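**Kidix Opens Registration for Altberg Silent Practice Course**

ALTBERG, 30 April 2021. Kidix, the publisher of the Li contemplative practice curriculum, has opened registration for the second edition of its home-study course in silent sitting and self-inquiry. The course consists of 19 units. It replaces the first edition, which closed to new participants in January.

The second edition keeps the sequence of the first and changes the instructions. Each unit contains one written instruction, one sitting period, and one question to be held during ordinary activity until the next unit is opened. Commentary has been moved to an appendix. Participants in the first edition reported that they read the commentary before sitting and then spent the sitting period comparing their experience with the text.

The Li curriculum does not require religious belief or membership in any tradition. It uses the word "awareness" in a narrow sense: the fact that experience is known, before any statement is made about its contents. Units 1 through 6 deal with posture, breath and the handling of distraction. Units 7 through 14 take up the question of who or what is sitting. The remaining units have no fixed topic and are worked in silence.

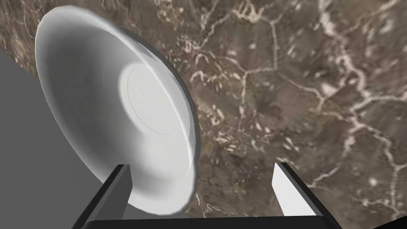

*White bowl, computer rendering.*

A total of 657 participants completed the first edition. Each was asked to return a written report after the final unit, and changes to the second edition were drawn from these reports. The most frequent request was for shorter instructions. The longest instruction in the new edition is 900 words; the first edition contained one of 3,000 words, covering the transition from breath attention to open attention. That instruction has been divided among three units.

Sitting periods are unguided. There is no recorded voice and no background music. A bell tone marks the beginning and end of each period and may be turned off. Participants who prefer to sit without a timer can log the period by hand.

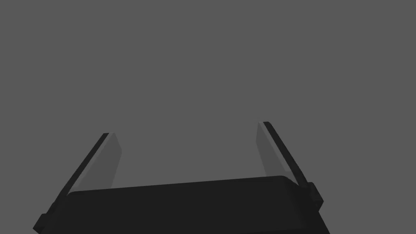 The course may be taken at any pace, but units must be opened in order. A unit cannot be opened on the same day as the one before it. Participants who stop for an extended time are advised to return to the last unit completed and repeat it before going on.

An optional residential week will be held at Dedenia, the Kidix retreat house outside Altberg, for participants who have finished Unit 14. The week is conducted in silence except for one scheduled interview each day. Dates will be sent directly to eligible participants.

The course is not a treatment for any medical or psychological condition. Persons under the care of a physician or therapist should discuss intensive sitting practice with that provider before registering.

**About Kidix**

Kidix publishes printed and online materials for contemplative practice. Its office is in Altberg. Registration forms, the unit list and the appendix to the second edition are available from the Kidix course office on request.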